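4.2 Tidying a family desk

The second task set concerns the clearing of small objects from a desk in ordinary use. Earlier trials at the Burkimgate site used a bare table and a fixed set of blocks, and the success rates reported there were high. Tokgöz and Vida have argued that such figures say little about homes, and the present section takes up that point. Of the 1,601 attempts logged across both sites, 1,140 were made on desks that the families had arranged themselves. Objects were neither removed nor regrouped beforehand. 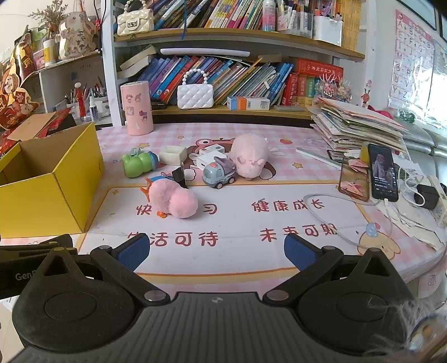 Figure 2. Desk used in the tidying task, seen from the hand-held gripper.

Success was scored strictly. An item had to be picked up, carried and set down in the correct container without disturbing its neighbours, and a dropped item ended the attempt. Under this rule the trained policy completed 673 of the 1,140 attempts. Failures were spread unevenly over the types of object. Soft toys such as the pink pig in Figure 2 tolerate a poor approach, as the padded fingers can close on almost any part of them. A ruler lying flat on a mat offers very little to hold, and cables are harder still – a charging cable that crosses the desk may be tied up with several other items at once. The printed mat raises a separate difficulty, for a cartoon bear on the surface must be told apart from a toy resting on it.

A person clearing the same desk would also decide what ought to stay. The policy makes no such decision. It was given a list of items and a destination for each, prepared by Vinh Lã and checked by Thiện Diệp, and a propped-up telephone or a stack of papers was treated purely as an obstacle. We therefore regard the task as only partly solved. Present methods can put away named objects under supervision, but they cannot yet be left to tidy a desk alone.

Section 4.3 repeats the test at Staswood with a second gripper of the same type and a shorter list of items.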